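3.2 Utensils and their resting places

Small kitchen tools were set down wherever the last task ended. Of the 347 placements logged in the Planmont kitchens, most were on open counter, and up to 3 tools shared one surface. Scoops were usually left lying flat near a dish.

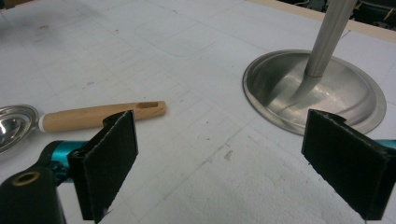 Figure 2. Spoon or scoop with a wooden handle and a round, shallow steel dish on a white work surface.

Why do scoops stay out longer than knives? They go back into use several times during a single recipe, and cooks put them away only at cleanup.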